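Teleop demos in the simulator: recordings look fine to me but the replay fumbles

Felista Mrema
October 9, 2022

I'm recording pick and place demos by remote control in a simulated kitchen (Stokura, with the Plalura hand controller). The job is to get a cube into the basket. I drive it fine from the room view, but when I train on the demos the arm closes its fingers beside the cube or on top of it. I have 41 demos so far. Do I need more, or am I driving it wrong? 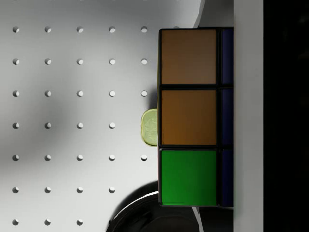
Kibet Simiyu

Drive from the same view your policy trains on. If the policy gets the close camera and you get the whole room, you are reacting to things it can't see. Up close, one finger fills the right side of the view, only part of the Rubik's cube shows, and there is a small yellow-green thing against its left side, right where you might want the other finger. From the room view you would steer around that without thinking, and the policy has no idea why you did. Either give it both cameras or make yourself drive from the close one for a while. It's slow at first.

Also pause before you close the fingers, but trim the pause afterward. I left long pauses in mine and the arm learned to stop over the cube and stay there.

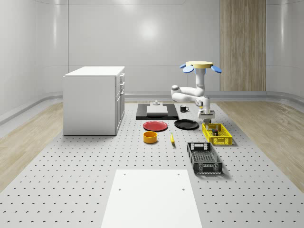
For the release, come straight down over the basket and open at the same height each time. I threw out 2 of my early demos where I let go at an angle, and should have thrown out more.

Ndung'u

Just record more. We had 3,527 on the Civon project and it sorted itself out.

Felista Mrema

Thanks Kibet. I was only training on the close camera, so that explains a lot. Adding the second one tonight.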